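3.2 Gathered fabric and what it does to a pile

Of all the features we looked at in household textiles, elasticated gathering turned out to be the most rewarding. A flat cotton sheet dropped on a table tells you very little about how it was made. A garment with shirring tells you a great deal! The elastic pulls the cloth into close ridges, and those ridges stay readable even when everything below them has collapsed into folds. Participants in the Isstead sorting sessions found this band by eye or by touch and used it as a starting point, first pulling it straight and then shaking the rest of the garment down from it.

Dark garments were the hardest case, and for us the most interesting one. In black cloth the deeper folds run together into shadow, so a sleeve and a hem can look much the same. Gathering catches the light along each ridge and gives the eye something to follow. Wragg's earlier notes on knitwear describe a similar effect with ribbed cuffs, and we were delighted to see it carry over to woven pieces.

Padded items behave in another way entirely. A mat or cushion keeps its outline wherever it is put down, and contrasting piping makes its edges and corners very easy to find, however busy the print (Figure 6). We therefore scored padded pieces on edge visibility alone, and kept the 3 fold measures from the Rorau scale for garments. Section 3.3 takes up mixed piles, where the two kinds lie on top of each other.

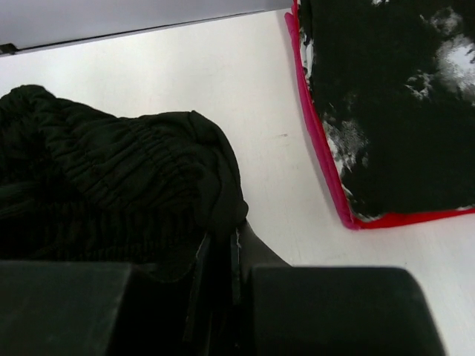

Figure 6. Crumpled black garment with a gathered band, left, and padded piece with pink and red piping, upper right, on a white tabletop.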